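Do you really need to rinse before the dishwasher?

Every few months somebody sends me a clipping about how much water we waste at the kitchen sink, and every few months I put it in the drawer with the others. 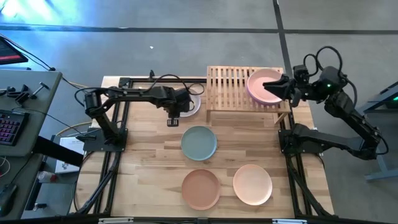

The latest came from Shota Honda, who lives two streets over and has never rinsed a plate in his life. It claims a household that stops pre-rinsing will save 438 litres a month. I'd like to know whose household. The leaflet doesn't say how many people live there, what they eat, or whether anyone owns a cat that gets the scraps first. It was put out by Allance, which sells dishwasher tablets, and you can guess which brand of tablet it says will do the job without any help from you.

I'm not against the idea. I've scraped and loaded for years and mostly got away with it. But porridge is porridge, and egg yolk left overnight sets like grout. The leaflet has one line on this: "run promptly". Fine if you have six people at the table. There are two of us, and it takes us three days to fill the machine.

So I tried it their way through December. Scraped everything, rinsed nothing, bought the tablets. Glasses came out fine. Dinner plates came out fine too, apart from anything that had held mashed pumpkin. The cutlery basket was a disgrace, and I had to clean the filter far more often than I'm used to. I washed a good number of forks twice, and I can't find where the leaflet takes that off the 438.

Yoshinori Takagi, who repaired washing machines and dishwashers in Skirnitz for 17 years, was kinder about it than I expected. He reckons most people rinse too much, and that a plate with a bit of gravy on it is no trouble to any machine in decent order. His complaint is with rice. He's pulled enough of it out of drain pumps to have strong views, and he says a scraper does a better job on it than the tap ever did. He also thinks the short cycle is a waste of everybody's time, mine included.

The other thing I'd question is the price. The box of tablets cost me $17, and the plain powder from the Choi grocery on the corner did the same job on the same pots – pumpkin and all. If there's a difference, my plates haven't noticed.

I've gone back to scraping most things and giving the worst ones a quick swish in a bowl of cold water. Shota says this is cheating. He's welcome to come and do the forks.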